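Sorting your sim rollouts before you train on them

I wasted most of a February retraining a pick-and-place policy on junk episodes, so let me save you the trouble! My set had 2325 simulated rollouts, and the success checker had happily passed plenty of them that were nothing like a clean pick.

Step 1. Fix your seeds and write them down next to each episode. I skipped this once and couldn't replay a single failure (ouch).

Step 2. Throw out anything longer than 400 steps. Long episodes in my set were mostly the arm dithering over the table, and the policy learned to dither right along with it.

Step 3. Log the gripper opening at every step and plot it. You want one clear drop and then a flat line. If it wobbles, the grasp is slipping, so open that episode and watch it.

Step 4. Save a still from the carry part of each keeper and flip through them quickly. It's dull, but I went through 936 in one evening with Tamsin Boateng on the other monitor, and we pulled 24 that the plots had missed.
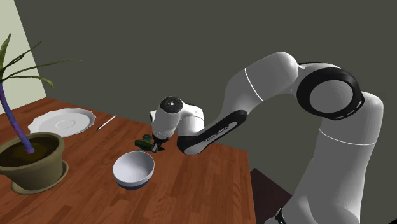
Green object in the gripper, just above the tabletop, with the white bowl close by.

Step 5. Retrain from scratch on what's left. Don't fine-tune the old checkpoint, mine kept its bad habits for ages!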